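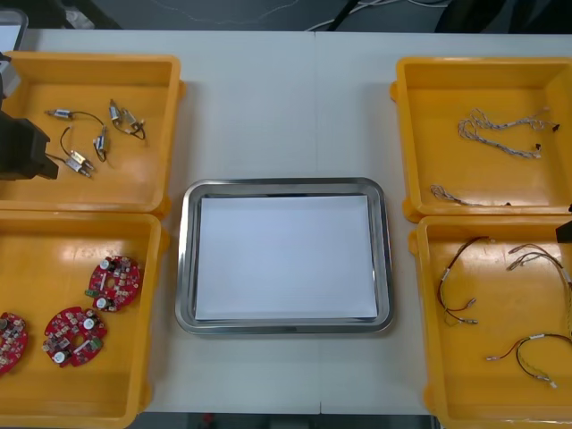
4. Setting out the sorting bench

4.1 Wipe the bench top and let it dry before placing any trays.

4.2 Place two yellow trays on each side and the steel tray in the middle. Line the steel tray with white paper, part no. 3138.

4.3 Switch on the Butley bench lamp and wait 15 minutes for the light to settle.

Note: the Grelville lamp used with older kits does not need this wait.

4.4 Tip the returned parts into the upper left tray. Do not pull on the leads — lift each part by its body. 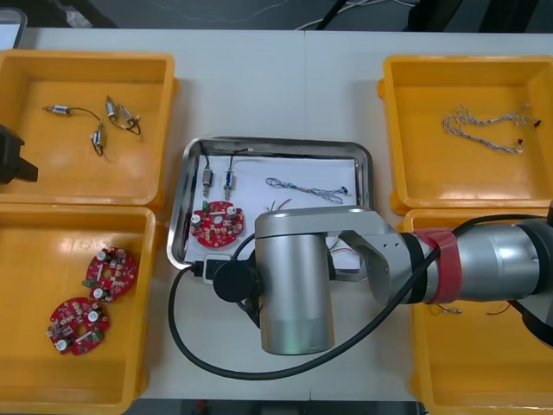 Fig. 6. Wired parts in the upper left tray.

4.5 Check each part on the steel tray, then move it to the tray given in the Barasa sorting chart.

4.6 If a lead is split or bare, write code 179 on the job sheet and put the part aside for scrap.

CAUTION: Do not test a part with a damaged lead.

4.7 At the end of the job, empty all trays and change the paper if it is marked. Spare sheets are sold in packs, part no. 3278. 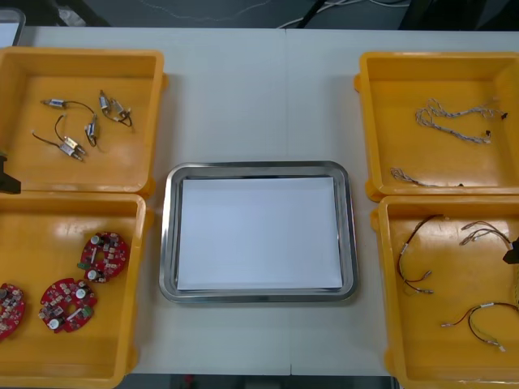

5. Cleaning the trays

5.1 Wash the yellow trays in warm water with a little Clukach cleaner. Rinse well and dry with a soft cloth.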